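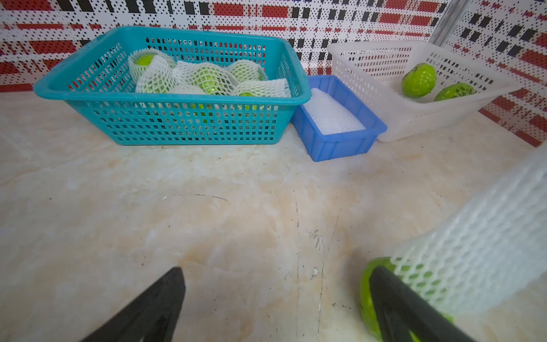

I got asked again how I do the rope handles on my sea chests, so I'm writing it down. The fancy name is beckets. My first pair came out lopsided, and it took a letter from Iida Heiskanen (she has been at this a lot longer than I have!) to set me straight.

You'll need 40 inches of three-strand cotton line for each handle, some tarred twine, a scrap of canvas and a blunt needle. I'm doing a small chest, so go longer if yours is big.

Whip both ends first. Then unlay 2 inches or so at each end and form your eyes, tucking each strand over one and under one, against the lay. Three full rounds of tucks. Pull every tuck snug before you start the next one - if you wait until the end you'll never get the slack out.

Now worm the middle section. That just means laying twine into the grooves between the strands so the rope turns out nice and round. Wrap it in canvas, stitch the seam, and keep the seam on the inside of the curve where your fingers go.

Last comes the fun part, which is covering the canvas with half hitches. I copied my pattern from a chest dated 1848 and dropped the Turk's heads the first time around. Put them on if you've got the patience.

Roll the finished handle under your shoe on a hard floor. Then bolt it through the cleats and give it a good yank.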